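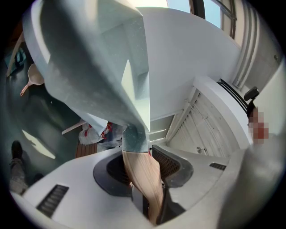
I started making the Gramach beeswax polish because I couldn't find one that didn't stink of turps, and three winters later it's still the thing I sell most of. It's a soft paste with a light honey smell, and it goes on with any old rag. It's best on pale wood like that rod with the faint pinkish streaks in the grain, where a dark wax would muddy everything. You get a low sheen and the colour stays pretty much as it was, which is what most people are after when they write to me.

Each tin is 89 g, and that goes further than you'd think! I did 2 kitchen chairs and a bread board from one and still had a good scrape left in the bottom. Put it on thin, leave it 24 hours, then buff it hard (an old sock is perfect). New wood may want 3 coats - go easy, too much at once just turns sticky.

The wax comes from hives near Annan and I melt it in small batches at Kukbridge, so the colour of the paste wanders a bit from month to month. April tins tend to be the yellowest.

There's a darker one called Rusen if you've got oak or walnut to do. Please don't use either on floors, you'll go flying. Tins are posted in plain card, and I'm happy to take empties back for refilling.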